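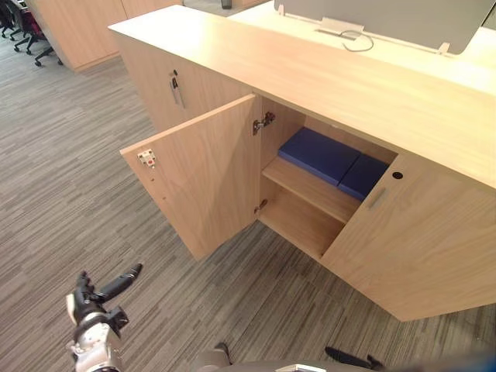

The middle door, with the blue cushions on their shelf

Okay, so the cabinet. I've been promising myself since December that I'd sort it out before the end of January, and I've finally made a start (a slow one, with a lot of tea in it). I like this cabinet so much more than the old metal one! It's that pale wood look that makes the whole office feel less like a dentist's waiting room, and the top is long enough to spread papers out on, if I ever stop using it as a parking lot for everything else.

The cushions are my favorite part. They came from Carvalho in the sale, and they've been on a chair, on the floor, in the trunk of my car and on another chair. A shelf behind a door is a big step up for them. I know you're supposed to use a cabinet like that for paper, but dark blue next to the light wood is really pretty, and I get a little lift when I open the door. One of them sits crooked. I straightened it, it went crooked again, we've agreed to differ.

Still to do: find the key, wipe the shelves, decide what goes underneath. I keep thinking the tea things, and then I think about crumbs.

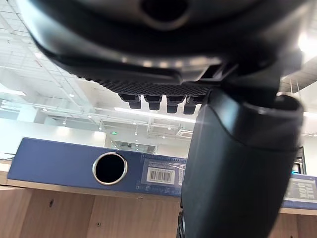
Dornero, Fri 22 January

File boxes today! I have a real soft spot for a blue file box. It's the finger hole with the silver ring around it - you hook a finger in and pull, and you feel terribly organized for a second, even if what's inside is four years of Husance receipts and a takeout menu.

I did the receipts first to get them over with. The Feltuvley papers took the rest of the morning. I found the invoice I spent most of December looking for, the one for $1,714, folded inside a warranty for a kettle I don't own anymore. I also found a birthday card I never mailed (sorry, it's written and everything, maybe next year) and 81 pages of meeting notes in my own handwriting that I can't read. Those went in the recycling and I felt fantastic.

One of the boxes says FILE BOX on it in great big white letters, in case I forget. I still want proper labels, in my good pen, because a barcode means nothing to me when I'm hunting for a receipt in a hurry. I bought a pack of 200 stickers and so far I've used one, and I spelled "insurance" wrong on it.

My back hurts and there's dust on my good sweater. Soup for dinner, then bed. Tomorrow I'm looking for that key.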